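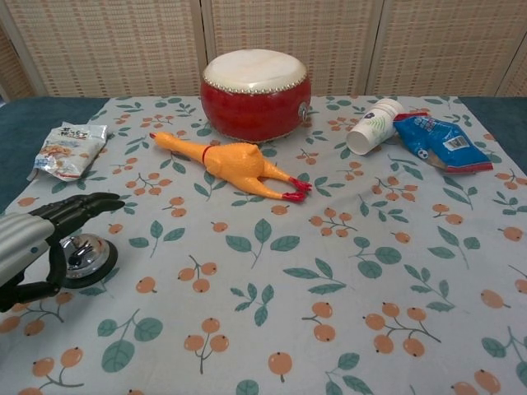 Come play with us! Puvthorpe Street Band needs drummers, shakers and noise makers

We're putting together a new percussion section for the Wumbridge winter parade in November, and we'd love to have you in it. There are 16 spots open. You don't need to read music, and you don't need to own a drum - we have plenty to lend, plus a big box of bells, blocks and squeaky things for anyone who'd like to start small.

Practice is in the hall behind Pillia Bakery, 7 p.m. to 8:30, once a week for five weeks. It gets loud (really loud!), so bring earplugs if you like them. We'll learn four short tunes by ear and then work on playing them while walking, which takes more practice than you'd think and is a lot of fun once your feet catch on.

Who can join: anyone 16 or over who can walk the parade route, some 41 minutes at our pace last year with stops. If walking is hard for you, tell us - there are seats on the wagon.

Cost: free. Hats are provided, but please wear your own dark coat.

To sign up, leave your name on the sheet at the bakery counter or send us a note through the contact page. Tell us if you've played anything before, even if it was only pots and pans.

Contact | © Puvthorpe Street Band | Back to top

Comments

drumless_in_wumbridge: Is the hall up the stairs or on the ground floor?

Puvthorpe Street Band: Ground floor, side door by the bike rack.

Ghiță: I did this last year and my arms hurt for days. Signing up again!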